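Search this site Go

Shop Floor Notes, issue 121
22 July 2023

Drum coaters, sales sheets and the number everyone quotes

Three readers sent me the same brochure this month, so I suppose I have to deal with it. It comes from Sterkent and it promotes a tilting drum coater for small parts: clips, springs, washers, the stuff that rattles around in a bin until somebody puts a finish on it. The headline claim is that the machine will cut coating material use by "up to" a figure I won't repeat, because "up to" includes zero.

I have bought two coaters in my working life and helped install a few more. Every one of them came with a sheet like this. The test was run on a simple part with no blind holes, in one color, with one operator who presumably built the machine. Then the thing arrives at your plant and meets a bracket with a deep pocket in it, and you're back to picking out rejects by hand.

What I wanted from Sterkent was plain enough. Which part did you run? What was the batch weight? How long did the changeover take, including the cleaning? I wrote to them in the spring and got a polite reply with the brochure attached.

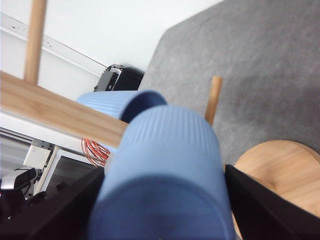

Shirley Li was more help. She runs finishing at Gidcombe, where they've had one of these on the floor since January, and she let me go through her batch log. The drum is rated for 200 pounds. Her crew stopped loading it that full within the first couple of weeks. At the rated load the parts in the middle don't turn over enough, and you get bare spots where one flat face sat against another. They now load it a good deal lighter, and she's happy with the finish at that weight. But then the hourly output in the brochure is no use to you, and that output is what the whole payback sum is built on.

She does like the spray arm. It can be reached without tools, the nozzles come out with a quarter turn, and the night shift cleans it properly, which they never did on the old Karamanlidis unit. I believe her on this. Cleaning is the part of the job that gets skipped, and a machine that makes it easy has earned some of its price.

The drying cycle is where I part ways with the sales people. Sterkent says the warm air pass replaces a separate oven. Zixuan Dai, who does incoming inspection for one of Gidcombe's customers, told me he rejected 1,360 springs in a single delivery because they were stuck together in clumps. Gidcombe put the lot down to the short dry time. They've since gone back to finishing springs in the oven, so the "no oven needed" line on page two needs an asterisk the size of the oven.
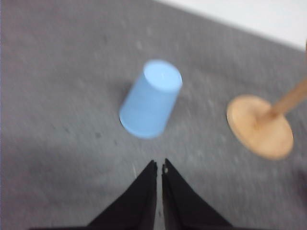 Then there's solvent. The brochure calls the machine "closed" in one paragraph and "largely enclosed" in another. Those are different things if you're the one who has to explain your air permit. Ask for the measured exhaust flow with the door shut and with it open, and ask who measured it. Vaida Pärn at Jillasby tells me she asked for exactly that before signing and had a proper test report in her hands some weeks later, so the data does exist. Why it has to be dragged out of them I can't say.

If you're looking at any drum coater this year, from anyone, send them a crate of your worst part. Tell them you want it run at the rated load, with you standing there, and that you'll take the parts home and cut a few open. Time the color change yourself. Don't accept a video. And get the price of the drum liner in writing, along with how often they expect you to replace it. Shirley's quote left the liner out altogether.

I'm told there's a revised model coming with a ribbed drum that turns the load better. Maybe so. Weronika Olszewski has offered to run a batch of hooks through it when her plant gets its trial unit, and I'll print her numbers whichever way they fall.

Next issue: Ilona Erdős on reading a viscosity cup in a cold shop.

4 comments | 2 shares

Get Shop Floor Notes by email. Enter your address to subscribe. You can unsubscribe at any time.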